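**Gadix** is a free software utility for handheld Linux computers which allows game controllers, keypads and other input devices to be assigned to the functions of a program that does not itself support them. It was written for the Garel, a pocket computer with a folding keyboard, and was later adapted for desktop systems. The program is distributed as source code and as ready-made packages for ARM and x86 processors.

## Background

The Garel was supplied with a fixed set of controls, and its early system software recognised external controllers only as generic joysticks. Owners who wished to use a second controller had to edit configuration files by hand. Gadix replaced this procedure with a background service and a small settings window. Its first public version handled 2 devices at once and included profiles for 61 games.

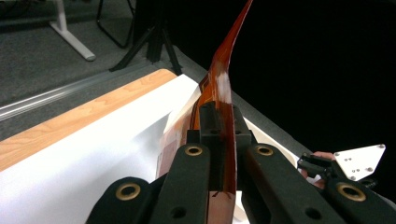 The Garel's own controls are read through the same service as external devices, and a fault in the hardware can therefore appear to the user as a fault in Gadix. The documentation advises owners to test the built-in buttons before reporting an error. It gives particular attention to flexible connections inside portable equipment, a class of part that includes thin ribbons of glossy, translucent orange film which can bend and twist along their length. A poor connection of this type may produce repeated or missing key presses, and no change of profile will correct it.

## Profiles

Each profile is a plain text file listing the physical inputs and the key codes sent to the program. Profiles may be nested, so that a general layout can be amended for a single game without being copied in full. The shared collection, known as Rutora, held 244 profiles when its index was last rebuilt.
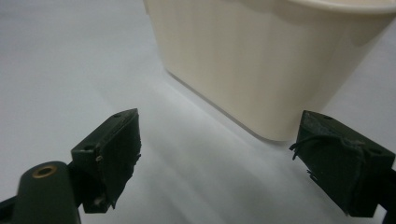
According to one contributor to the Rutora discussion page, nested profiles saved a good deal of typing but made errors harder to trace, as a setting might come from any of several files. A later release added a command that prints the final layout together with the origin of each line.

## Compatibility

Gadix requires a kernel with user-level input support. Wired controllers are detected when they are connected; wireless controllers must first be paired through the system's own tools. Analogue sticks are supported, with an adjustable dead zone and a polling interval of around 90 milliseconds in the power-saving mode. Vibration is not supported on the Garel.
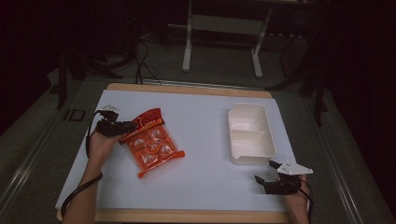
A user of the Mao desktop environment wrote that the settings window opened correctly there but lost its place whenever the screen was rotated, and asked whether the position could be stored with the profile. The maintainers recorded the request as a fault in window handling and corrected it in the May release. The tray icon remains unavailable under Mao, where the service is controlled from the command line.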